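Kodik two-arm bench kit
Sold by Biller, Istunthorpe
Kit, arms and grippers: 1,913
Kit without the wrist lights: 1,699
Frame and top not included, see Building the bench

What it is
Two arms, two grippers, one controller, cables, clamps. For a shared workshop or a big spare room. Runs off a laptop. You build the bench yourself — or get the drawing off us and have somebody cut it.

What to practise on
Cheap stuff. Pens, bits of pool noodle, a plastic scoop, a couple of bins to drop things in. Start with the fat foam pieces, they forgive a bad grip. Markers come next and they roll, so keep the speed low untill the grip settles. Caps on, always.

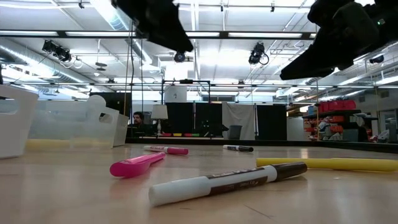

Lamisi Bonsu asked whether the fingers will mark soft plastic. They can at full force. Turn it down to 30 per cent in the settings and leave it there for the first week. She also wanted spare finger pads — yes, packs of 6, ask at checkout.

Building the bench
Wooden top, black aluminium extrusion round the edge. Bolt the base plates down before you hang any cable on the arms. Then clamp, then check it's level, then clamp again. Leave slack at every joint, more than looks tidy. Shamim Janjua did the drawing and it has been checked against the October batch, older base plates need the holes moved in a touch.

Laptop on its own desk to the side, not on the bench. Vibration.

Sorting jobs
Clothespegs and markers mixed together make a decent second project. Pegs lie flat and the fingers have to come in low. Put a tray down for the finished ones. Different colours help if you're trying the Satti sorting add-on, which is seperate and not needed for anything else. Tape lines on the floor are worth doing too, so people know where to stand.
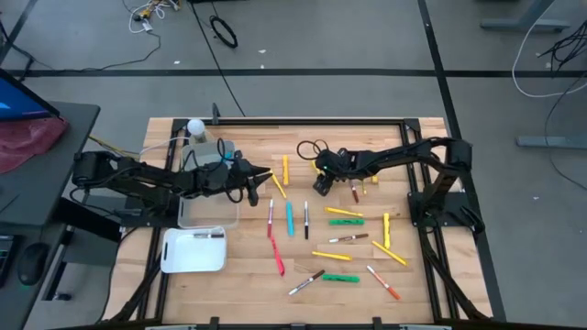
Delivery and returns
Two boxes, the long one is heavy. Collection from Istunthorpe by arrangement, mornings best. Returns fine if the base plates haven't been drilled. Grippers tested before they go out, keep the slip that comes with them.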